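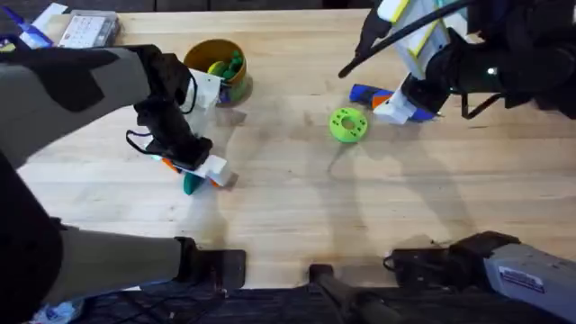

Week 5: How Surnames Got Made

Last week was first names and why parents drop them once every third kid in the class has one. Now the other half of the label, and I think it's the better half!

Four big sources cover most European surnames: a father's name (Johnson), a place (Hill), a job (Baker), a nickname (Short). Keep these in your head but don't trust them too far. Cook looks like a job, yet in some families it was swapped in for a name a clerk couldn't spell — we'll see two of those on Thursday.

Turkey is a wonderful case. The Surname Law of 1934 required families to take a fixed surname, so a lot of people got to choose. Ask at home if you have Turkish relatives, the stories are great.

Iceland: most people still carry a patronymic or matronymic, and the phone book was sorted by first name. Siblings Jón and Anna, children of Einar, are Einarsson and Einarsdóttir.

Ghana: among the Akan, Kwabena is a day name for a boy born on Tuesday. (A first name, I know, but it belongs next to the others and I couldn't leave it out.)

Reading: Talavera, chapter 3, plus the Dizon handout on double surnames. Skip the tables.

For next time
Pick one surname from your family, two generations back if you can. Write 400 words on where it may have come from and what you'd need to check. Guesses are welcome — just mark them as guesses. It counts for 15 points.

Office hours are with Katsuhiko Kubo until October.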